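Why Does Laundry Have to Be Folded?

Sooner or later a grown-up will point at a heap of clean clothes and tell you to fold it. You will ask why. The grown-up will say "because," and walk off. You deserve a better answer than that, so let's try to find one.

Start with the heap. Clothes in a heap are mostly air. Every sleeve is bent in its own direction, and under every bend there is a little cave with nothing in it. A heap of T-shirts can fill a whole chair. Fold the same T-shirts and press them flat, and the caves close up. Now they fit in a drawer, and you can have your chair back.

Then there are wrinkles. Cloth is made of threads, and threads are made of fibers, which are thinner than your hair and easily talked into things. Leave a shirt scrunched up, especially while it is a bit damp or warm, and the fibers settle into the scrunch. They will stay that way until somebody pulls, steams or irons them out of it. A fold makes a crease too – but a fold puts the crease where you want it. A heap puts it on the front, usually across the dinosaur.

How do you fold a shirt?

Lay it face down and smooth it with your hands. Bring one side in to the middle, sleeve and all. Do the same with the other side. You should have a long rectangle, or something a kind person would call a rectangle. Fold the bottom up to the neck. Turn it over and look pleased.

Arturo Pagano, who is nine and wrote to us on this subject with some heat, says his shirts always come out as triangles. Arturo, you are skipping the smoothing.

Why is a bed such a good place to fold?

A bed is wide, it is flat, and it is about as high as your middle, so you don't have to crawl around on the floor. It is also soft, so a pile that falls over does so quietly. The one bad thing about a bed is that people sleep in it. Begin folding at bedtime and the pile will end up on the floor, where it will start turning back into a heap.

Put the big, heavy things at the bottom of your stack and the small, slippery things on top. Silky things never stay where they are put. Socks don't belong in a stack at all. Roll them in pairs, and keep the single ones somewhere safe until Friday, in case their partners come home. 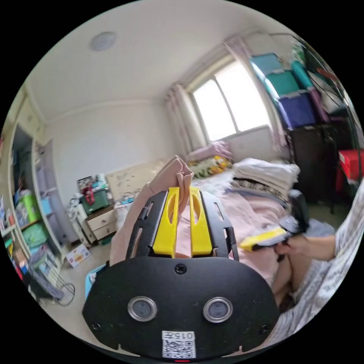
WORDS TO KNOW

Linens: sheets, pillowcases, towels and tablecloths. Long ago they were made of linen, a cloth that comes from the flax plant. Plenty of them are cotton now, but the name stuck.

Garment: anything you wear. Grown-ups use this word when they want a sock to sound expensive.

Crease: a line left in cloth by a fold. A crease you made on purpose is neat. The other kind is a wrinkle.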